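Trenon ceasefire talks, round 6

gevelwatcher
So the Brellenine communique promises a buffer strip 50 km wide and monitors "in due course." We read that same phrase last December. Who patrols it? Who pays?

N_Effiong
The prisoner list is new, though. 741 names, and both sides signed it.

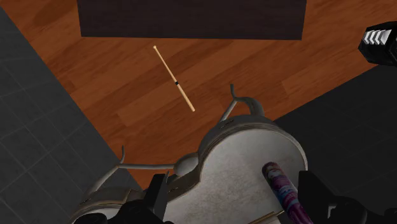
gevelwatcher
Signed, sure. They signed the last list too, and 204 people came home. I'll believe the rest when the buses cross at Yusof.

pravesh_engelbrecht
Don't agree with either of you. The list is a sideshow. Gevel wants the road reopened before winter and will trade the strip for it.

N_Effiong
Source for that? Their delegation said the opposite this morning.

pravesh_engelbrecht
Delegations say things.

gevelwatcher
So no source.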